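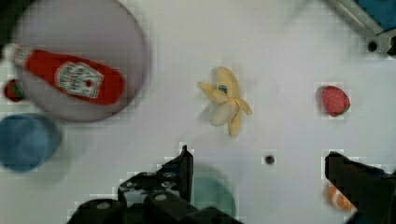
Our kitchen does trayline for a rehab hospital and two nursing homes, and since September we've had a Hallero arm at the end of the line learning to set plates and clear them. Management says it will take over "the repetitive part" and free us up for "resident-facing work." I've been on trayline for 17 years and I'd like to know what they think the repetitive part is. Right now it practices on a white table with toy food. There's a ketchup bottle lying across a purple plate, a toy banana already peeled for it, a strawberry with plenty of room on every side. Our trays don't look like that. Ours have gravy on them, and a soup lid that won't seat, and a pureed meal that had better not go to the wrong bed. Has anyone here been through one of these and come out the other end? What happened to your hours?
Posted by trayline_lifer, Wednesday, 6:12 am

We had one for bussing at a college dining hall. Different company, same speech. Nobody got laid off. What they did was stop filling openings, so a year later we were two people short on the dish side and the arm did the easy racks. It never learned wet flatware, at least not while I was there. So you end up doing the hard stuff all shift, with no easy stretch to rest your back in. That's the part I'd ask them about.
Posted by dishpit_dan

Going to push back a little. I do setup work for a packing plant (not food) and everybody starts with toys. You don't train on real gravy because you'd be mopping all day. A plain table with a few toy pieces on it is step one, and it says very little about where the thing ends up. Our first station looked just as silly and now it runs second shift.
Posted by Koval_north

@Koval_north fine, but how many people run second shift with it?
Posted by dishpit_dan

Two. It was five before. I'm not hiding that. Three of them moved to the new line, which pays a little more. One of those three hates it.
Posted by Koval_north

Thanks, that's a straighter answer than I've gotten at work. I don't mind step one being toys. I mind being told in the same meeting that it is "92 percent there." I asked 92 percent of what and the man from Hallero said task success. On which tasks? He said he'd get back to me. I wrote it down on the back of a diet slip so I'd remember to ask again.
Posted by trayline_lifer

Ask for that number on YOUR trays. Then ask who fixes the other 8. If it's you, and you're still supposed to hit the same trays per hour, your job just got faster and they didn't put it in writing.
Posted by mrs_zusow

I'm the union steward at a central kitchen, so take this how you like. Get three things on paper before the pilot ends: staffing numbers by shift, who is allowed to stop the machine, and whether time spent babysitting it counts against your rate. We got the second one and not the first. I regret that. Also ask if they're recording your people while they work. There's nothing sneaky about asking.
Posted by Roksolana Stetsiuk

Not everybody loses here. My wrists are shot from 100 carts a day of scraping and stacking. If a machine wants to pick up dirty cups till it rusts, I'll hold the door for it. I know, I know, they'll cut hours. They were cutting hours before there was a robot too.
Posted by zondside_kitchen

That's fair, and I've got two coworkers who'd say the same. One of them has had surgery on both hands. If it only did the scraping I'd quit complaining. But they didn't put it on scraping. They put it on setting up, the one spot where you get to look at the ticket and catch that Mrs. So-and-so can't have whole fruit. I've caught plenty of those. I don't see who catches them when the person at that spot is an arm.
Posted by trayline_lifer

Couldn't the ticket check be done by software? A scanner would do it better than a tired person at 5 am, no offense.
Posted by Koval_north

We have a scanner. It reads the ticket. It doesn't read what's on the plate, and those are the mistakes I'm talking about.
Posted by trayline_lifer

Okay, that one I'll give you. I'd want to see the checking sorted out before they touch the staffing.
Posted by Koval_north

Same. Let us know what Hallero says about the 92.
Posted by mrs_zusow

Still waiting. There's another meeting next month and I'm bringing a real tray, gravy and all.
Posted by trayline_lifer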